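Clornotwood Neighborhood Library
Library Notes, April

Changes to Interlibrary Loan

Starting this month, the way you borrow books from outside Clornotwood is changing. Most of you will only notice that the form looks different and that the wait is a little shorter. A few of the rules have changed too, so please read this before you send in your next request.

Last year we handled 1,203 interlibrary loan requests. That is the first time the number has gone past 1,000, and the old method of paper slips and phone calls could not keep up with it. Requests sat in the tray at the front desk until someone had time to type them in. Some people waited a month to learn that no library in the region owned the title they wanted.

Marlene Seixas has run the loan desk for nine years and wrote most of the new procedure. Mitali Haque moved over from the children's room in the winter to work with her in the afternoons. If you call with a question about a loan, you will reach one of them.

What is different

Requests now go in through the catalog. Search for the title as usual. If we do not own it, a line near the bottom of the results page says "Request from another library." Click on it, enter your card number and PIN, and choose the edition if you care which one you get. If you leave the edition blank, we will take the first copy offered.

You may have 4 open requests at a time. The old limit was ten, but it was never enforced evenly, and a handful of large orders tended to hold up everyone else. A request stops counting against your limit once you have picked the book up.

We will email you when the item ships and again when it is on the hold shelf. If you do not use email, write your phone number in the notes box and we will call once, between 10 a.m. and 4 p.m. Items stay on the hold shelf for seven days.

Paper slips are still available at the desk for anyone who prefers them. They will be typed in at the end of each day.

What you can and cannot borrow

Regular circulating books are almost always available. So are large print books and most audiobooks on disc. Sheet music can be borrowed, but only complete sets, and the lending library will charge you for a missing part.

We cannot borrow anything published in the last six months. Reference books, bound newspapers and most local history items do not leave their home library, although many libraries will scan a few pages at no charge. Ask for a scan in the notes box and give the page numbers if you have them. Technical manuals and trade textbooks used to be hard to get and are now much easier, thanks to two college libraries that joined the lending group in the fall. Welding, refrigeration, machine tools, electrical code and industrial automation are all well covered.

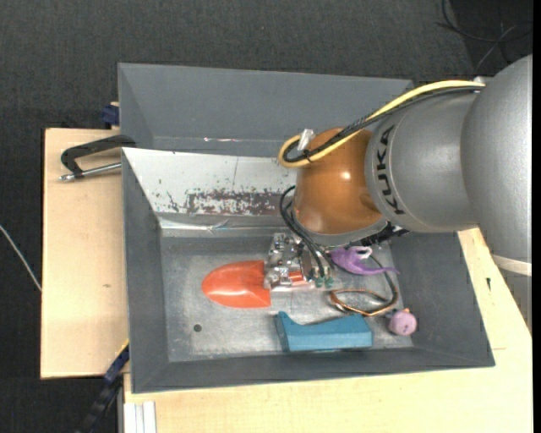 Due dates and fees

The lending library sets the due date, and it is printed on the paper band around the book. Please leave the band on. Without it we have to look up every book by hand when it comes back, and it may go to the wrong place.

Most loans run three weeks from the day the book reaches us. Renewals are possible if you ask at least four days before the due date. Marlene sends the renewal request on your behalf and the answer usually comes the next morning. Some libraries never renew. If yours is one of them, the band will say so.

There is still no charge for a standard loan. Overdue interlibrary books are 50 cents a day, which is passed on to the owner. A lost book is billed at whatever price the owner sets, and we have no say in that. University press books can be expensive.

Book clubs

Clubs that need several copies of one title should not use the catalog form. Call the desk at least six weeks before your meeting and give the title, the number of copies and the date. Mireille Farah, who leads the evening mystery group, tested this with us over the winter and had every copy in time for two of her three meetings. The third was a popular title, and the last copies came the following week. For anything with a long hold list, eight weeks is safer.

Returning items

Bring interlibrary books to the desk during open hours. Please do not put them in the outside book drop. The drop is emptied into the general cart, and we have had loans shelved by mistake in our own stacks. One book from a college collection spent the summer in our biography section before Habibur Dissanayake found it while shifting the shelves.

Help with the new form

Mitali will be at the public computers from 2 to 3:30 p.m. on the first two afternoons after the switch. Bring your library card. If you have forgotten your PIN, she can reset it there. A one-page instruction sheet is also on the rack by the door, in English and Spanish.

Requests you have already made under the old system do not need to be entered again. They have been moved over and will show under "My Loans" when you sign in.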